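README for Plavthorpe, my desk things list

I started Plavthorpe in November as a plain text file of whatever lives on my desk, and it has grown into a folder with a table, a few notes and far too many opinions about mugs. It's small (89 rows in things.csv, one per object) and you can open it in anything. The columns are name, color, material, printed or plain, and a comments field where I ramble. If I wasn't sure of a material I wrote "unsure" and moved on.

Mug and little cup, on the desk:

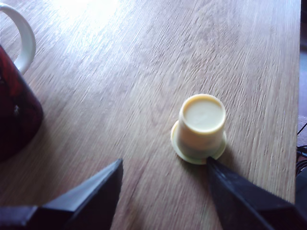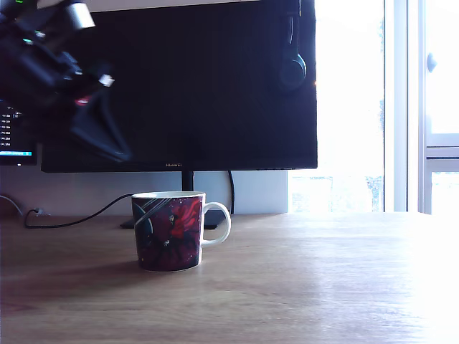
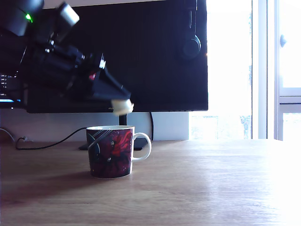
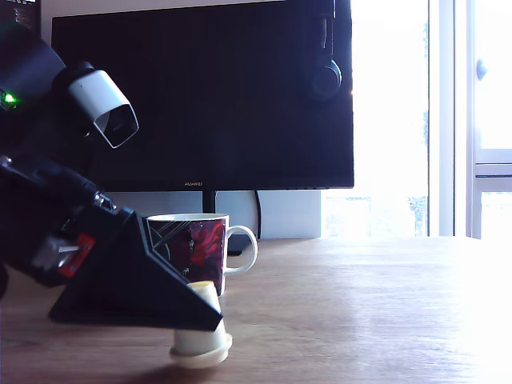
Color is the column I fight with most, so please read this bit before you email me! I only allow 2 color words per object, and the first one is whatever covers the most of it. That works fine for plain stuff like the small cup, which went in as "cream, yellow" in a minute flat. The mug with the white handle took me a whole evening – dark red, black, that white rim – and I finally put "red, black" and left the white for the comments. Rims and handles never count toward the color, same rule for every mug in the file.

Comments can run to 700 characters and get chopped after that. There's also a column called halus, my old name for smoothness (1 is rough, 5 is slick), which is half empty, and I may drop it. The older list, Ulolo, used different color words, so don't merge the two without looking.

Last edited 27/04/2025. Still to do: pens, coasters, the drawer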